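Clearing and Resetting a Shared Carpet-Topped Table
Facilities Guidance, Wostanwood Learning Center

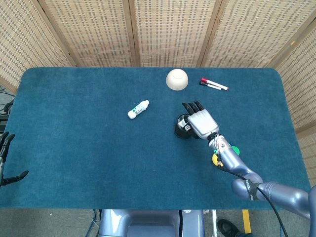
A carpet-topped table with a cup, an upturned bowl, two markers and a small bottle on the surface.

Purpose

Shared tables at Wostanwood are used by several groups in the course of a day. Small items are frequently left behind, and a table covered in carpet requires somewhat different care than one with a hard top. The following procedure applies to every carpet-topped table in the building and is to be completed at the end of each booking. A table of ordinary size can be cleared and reset by one person.

The procedure was prepared by Siham Abdel Hamid and reviewed by Muthu Hegde. It replaces the instructions issued in January. This version took effect on March 2, 2023.

What You Will Need

One shallow tray with a raised edge
One small bin for trash
A handheld vacuum or a soft upholstery brush
Two clean white cloths
Cool water in a spray bottle
Adhesive labels and a pen
The table log, kept in the supply cabinet

Solvents, bleach and scented sprays are not to be used on the carpet. Staff who believe a stronger product is needed should contact the facilities desk.

Step 1. Check the Table Before Touching Anything

Look over the whole surface from one side and then from the other. Note any item lying on its side, any item turned upside down and anything close to the edge. Check the floor beneath and beside the table as well. Cables running along the floor or over the edge are to be left in place unless the person responsible for them has agreed that they may be moved.

If a group is still working at the table, wait until its booking has ended.

Step 2. Remove Bottles First

A bottle lying on its side should be the first item picked up. Take hold of it near the neck, turn it upright over the tray, and confirm that the cap is fully closed. Wipe the outside with a cloth. Feel the carpet where the bottle was lying; if the carpet is damp, go to Step 6 before continuing.

Read the label on the bottle. Bottles that have lost their label must not be returned to general storage. Place them on the tray and report them to the facilities desk, which will decide how they are to be handled.

Step 3. Collect Cups and Bowls

Cups are lifted straight up. Do not slide a cup across carpet, as the pile can catch the base and tip it. Empty any remaining liquid into a sink and never into the trash bin.

A bowl that has been placed upside down may be covering something. Hold the tray close to it, raise one side of the rim slowly, and look underneath before lifting the bowl away. Small parts found beneath a bowl are to be kept together in a labeled envelope.

Ceramic pieces should be set on the tray with space between them. Stacking is permitted only for bowls of the same size. Chipped ceramics are withdrawn from use and entered in the log.

Cups and bowls marked with a label should go back to the group named on it. Where the label gives no name, the item goes to the Brirkby shelf, where unclaimed tableware is held.

Step 4. Gather and Check Markers

Whiteboard markers cause more lasting damage to carpet-topped tables than any other item in regular use. They should never be left on the surface overnight, even when capped.

Pick up each marker by the barrel and press the cap on until it clicks or will go no farther. Check that the color of the cap matches the color of the ink by drawing a short line on a whiteboard. Caps are often exchanged by mistake, particularly when red and black markers have been used together. Faint markers are discarded.

Store working markers flat in the marker box. They are not to be stood in cups.

Step 5. Clean the Carpet

Once the surface is clear, run the handheld vacuum over it in straight, slightly overlapping passes. Begin at the far edge and work toward yourself. Repeat at a right angle to the first passes. If a brush is used in place of the vacuum, brush in one direction only and collect the debris in the bin.

Pay particular attention to the edges, where crumbs and paper fragments tend to gather. Press down any section of carpet that has begun to lift. Do not pull or trim loose fibers. Lifting edges are to be reported the same day.

Step 6. Treat Spots and Damp Areas

Blot damp areas with a dry white cloth, pressing firmly and turning the cloth to a clean side each time. Rubbing spreads the spot and roughens the pile.

For a spot that remains after blotting, spray a small amount of cool water on the cloth and blot again from the outer edge of the spot toward its center. Finish with the second cloth, kept dry. Allow 35 minutes before placing anything on the treated area.

Marker ink is not to be treated with water. Place a paper note beside the mark and inform the facilities desk, extension 163.

Step 7. Reset the Table

Return only those items that the next booking requires. Where a layout sheet has been provided, follow it. In the absence of a layout sheet, leave the table clear.

When items are set out, observe the following:

Place cups and bowls upright unless the layout sheet states otherwise.
Stand bottles upright and away from the edge.
Keep labels facing the side from which the group will work.
Leave markers in their box until they are needed.

Step 8. Complete the Log

Record the table, the time, and your initials. List any item sent to the Brirkby shelf, any item discarded, and any damage to the carpet. Entries should be brief but specific: "black marker, faint, discarded" is sufficient.

Unclaimed Items

Items on the Brirkby shelf are held until the end of the following month. Owners may collect them from the facilities desk on giving a description. Personal belongings of value are not placed on the shelf and should be handed in directly.

Requests for replacement cloths, trays or labels may be submitted to the facilities desk on the standard supply form.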